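Old desktop has an empty processor socket – worth saving?
Zesska, Falbridge
I got this tower secondhand and the side panel is off now. Would any old processor fit, or should I just give up on the poor thing?
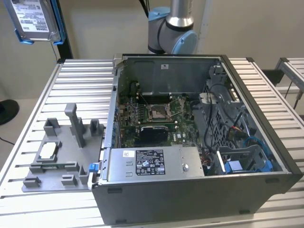 2 replies

Clirkiva
Oh, please don't give up yet! Look up the board's model number first, then the maker's list of chips that fit. I spent 64 dollars on the wrong one last April and I still grumble – buy from a shop that takes returns.

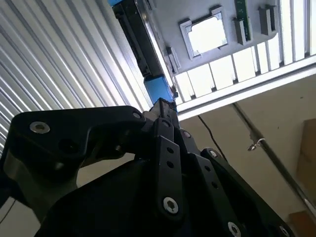

Silver screws on black parts

Lytvynenko
depends on the board. mine took 5 days to arrive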